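Sidekicks who outgrow the hero
Page 1 of 2

mikettifan
Finished the second Cloltano book last night and I'm sorry, Irau is the real hero of that series. The big guy gets the cape and the 30 page fight, and she's the one hauling people out of the flooded mine. Why does everybody still call her the sidekick?

Lihua Cheng
Because that's her job in the story? She tells us about him. Take him away and she's just a kid with a lantern. I love her, but come on.

mikettifan
A kid with a lantern who walks 20 miles in the snow! I read that chapter twice. He'd have quit by the river — he says so himself.

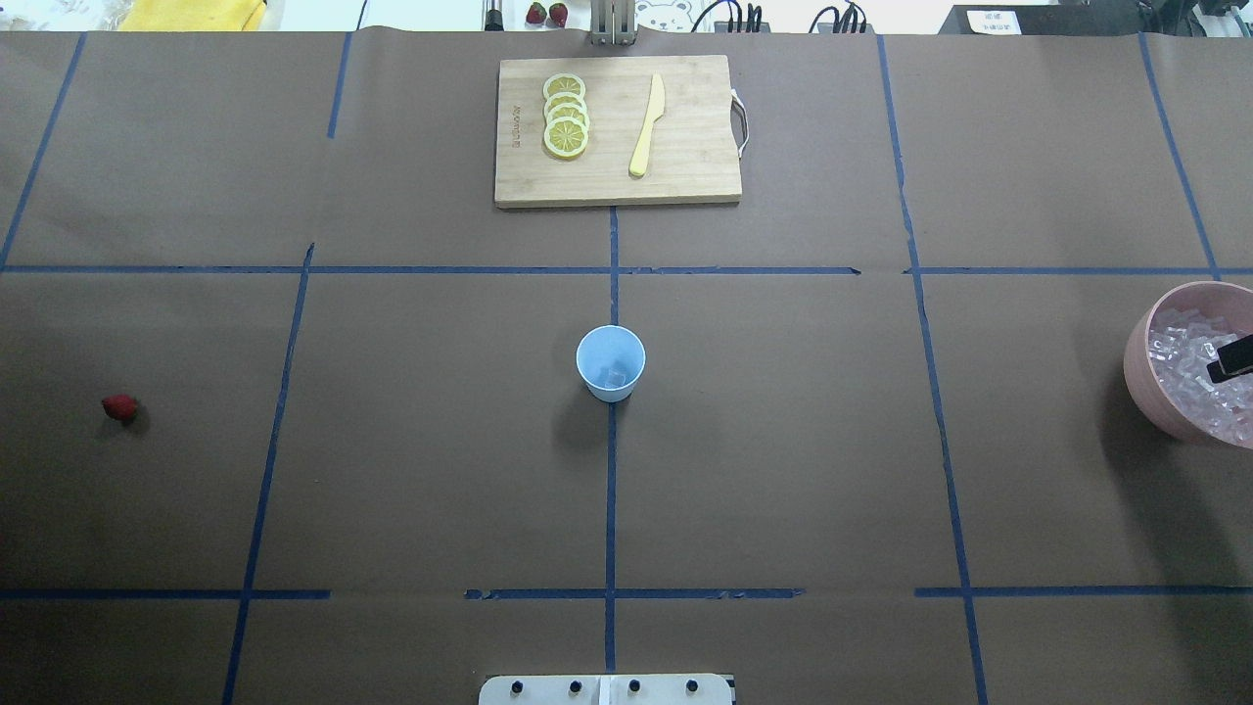
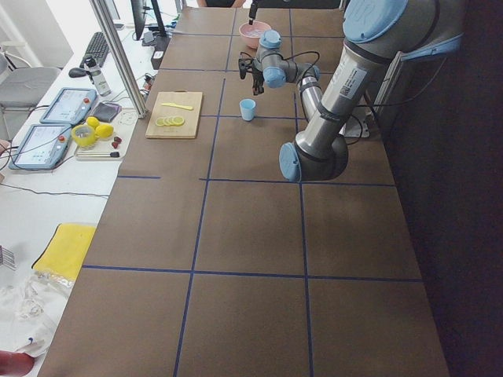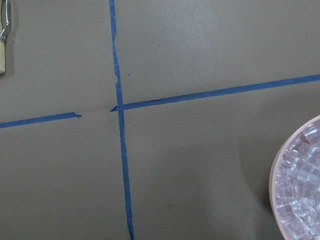

Shaohua Ren thinks you're both skipping the ending. Irau turns the crown down, and the old myths almost never let a hero do that. They get the throne or they die.

Lihua Cheng
Ok, but turning it down only matters if it was hers to take, and I don't think it was. It's a 600 page book and the crown comes up once.

mikettifan
Twice! Check the Jääskeläinen translation, the early one dropped a whole scene in the boathouse.

Lihua Cheng
Mine's the early one. Ugh. Does anyone have a spare copy?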